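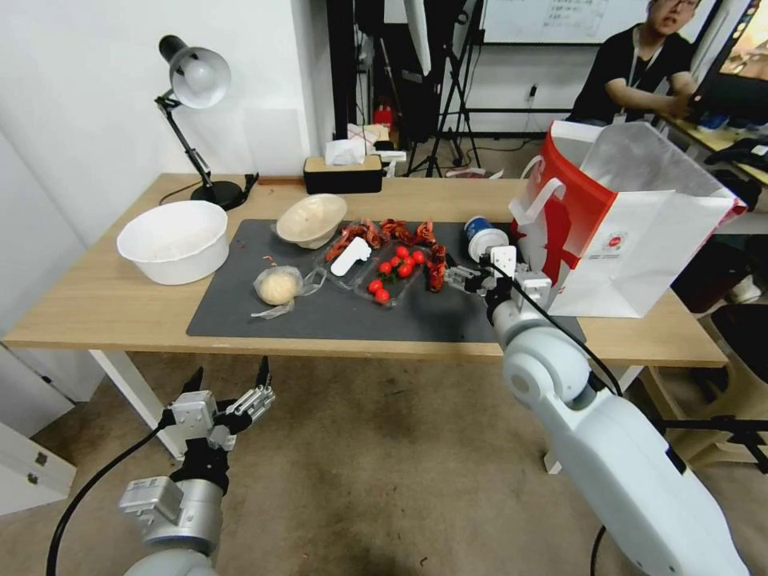
The food table at the Hudec open day, with the dough still in its bag

Hudec opened its building at Hostemcombe to visitors on 6 June 2021, and I went over on the Letatgate bus, which takes 30 minutes and stops at the bottom of the hill. Entry was free but you had to book. They had given out 140 places, split between morning and afternoon, and I was in the afternoon lot. We were handed a plan of the ground floor at the door and then left to walk round on our own. The plan had two of the corridors the wrong way round, so most of us went into the store room before finding the right door.

The food table was the part I had come for. It is an ordinary light wooden table on white metal legs, with a dark grey mat over the middle, and it would not look out of place in a school cookery room. On the mat was a ball of pale dough in a clear plastic bag. Behind it stood a beige bowl with powder in it, tipped a little to one side, and a much larger white one had been put off the mat at the far left. I bake at home most weeks and would have liked a bowl that size, though I have no cupboard that would take it.

The cherry tomatoes were in a clear plastic tray, red and a good colour, some with their stems on. Dark red dried pieces lay round the tray, curled at the back and down the right side. A paper cup with a blue band was on its side nearby.

I went off to the other rooms after that. The packing room had 3 long benches and a display about the Vallau site, where Hudec started out. The display was mostly old order books – one was open at order 1183, for pudding basins and lids, and the handwriting was very neat. The tea urn was in the same room and the queue for it blocked the display, so it took a while to read everything. Tea was free and the biscuits were plain ones. There are two toilets, both on the ground floor, and a ramp at the side entrance.

Before leaving I called in at the food table again.

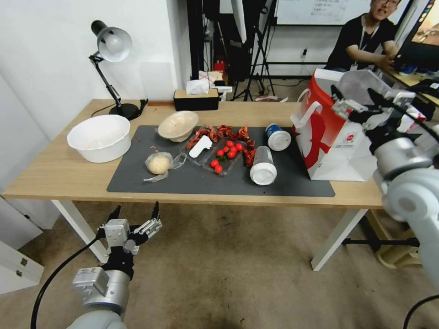

A woman near me said she would never leave dough in a tied bag on a warm day, and that an oiled bowl with a plate on top did the job better and saved on plastic. I use a damp tea towel myself, but I can see the sense in the plate.

It is not a large place and an hour and a half was enough – two if you want to read all the order books. Parking is on the verge only. Hudec plans another open day in September, with booking through the office as before, and the Vallau display should still be up then.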